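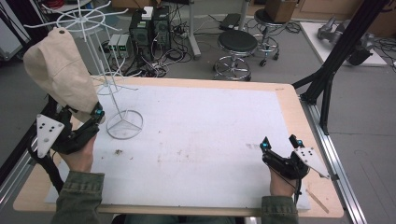
Yannick Lefèvre wrote in after the last page to ask why his grippers close fine on a block of wood and then drop anything soft. Same jaws, same springs, same trigger. He'd already swapped the pads twice and was about to order stronger springs.

Don't order the springs yet. Nearly always it's the jaws not meeting flat, plus pads that are too slick for cloth. Fix both in an evening. Steps are for the hand-held pair from the Melnyk plans, but any two-finger parallel gripper is close enough.

What you need

- the gripper, cable off
- hex keys, small set
- 60 grit paper and something finer
- thin rubber sheet for pads (mine came from Udeck, bike inner tube also works)
- contact glue
- a strip of printer paper
- something soft to test on. A hat is great. So is a sock
- a light stand to hang it from

Step 1. Check the jaws

Close the gripper on the strip of paper, up at the tips. Pull. Now do it again halfway down, and again at the root. You want the same drag at all 3 spots. If it's tight at the root and slides out at the tips, the fingers are splayed. A block hides this because it fills the whole gap. Cloth doesn't fill anything.

Do both grippers. One of mine was good and the other was way off, same parts, same day.

Step 2. Square them up

Loosen the finger screws a half turn, no more. Close the jaws on a flat bit of scrap so the fingers pull themselves parallel, hold it shut, tighten. Go back and forth between the screws, little at a time. If you crank one down first the finger twists and your back to step 1.

Paper test again. Still splayed? Check for a burr or print blob under the finger. File it off.

Step 3. Pads

Peel the old pads. Scrape the glue off, all of it. Rough up the finger face with the 60 grit, wipe it, let it dry. Cut the rubber slightly oversize. Glue on both faces, wait till it's tacky, press together, then trim with a fresh blade.

Texture matters more than thickness here. Smooth rubber lets a woven fabric creep out slowly, which drives you nuts because the pick looks fine for a few seconds. Scuff the pad with the fine paper, across the direction of the pull. Leave it overnight clamped lightly with baking paper in between - skip the baking paper and you will have one finger instead of two.

Step 4. Sort the cable

Plug back in. Leave a loose loop near the handle so the cable isn't tugging the gripper when you turn your wrist. Tape it, move through everything you plan to do, then swap the tape for a zip tie. I zip tied first. Cut it off, zip tied again.

Step 5. Set up the test spot
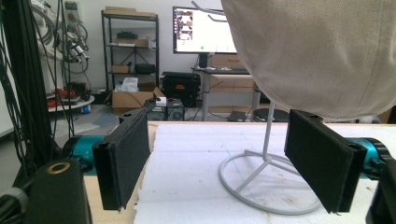 Start with the stand where both hands can get to it without crossing. Pale foam sheet underneath is good, it's kind to the finger tips when you come down too hard and a dropped screw shows up right away. Wipe the sheet first.

Light stands tip. A dab of putty under the base ring is enough. Don't glue it, you'll want to move it around between runs.

Step 6. Pick and place

Go slow.

Open the jaws wider than you think. Come in from the side, take a fold of fabric, not just the edge. Close, wait a beat, lift straight up off the stand. Then pull away. If you pull sideways first you take the stand with you.

Putting it back is harder. Get the opening of the hat over the top, lower until the weight comes off the jaws, then open. Second gripper can steady the stand if it wants to walk.

Do a bunch of these before you record or change anything. If it slips, note where in the jaw it slipped. Tips = back to step 2. Everywhere = pads, step 3.

Step 7. Log it

I keep a plain text file per gripper. Date, pad material, what slipped. The Stukeo logger does this too if you've got it set up, and it'll nag you when a pad hits 1,000 closes, which I've found is a decent time to look at them. Inner tube goes sooner.

Files for the finger blanks are on the Bestatbridge page under November. Use the second version, the holes in the first one are too tight for the screws and I havent taken it down yet.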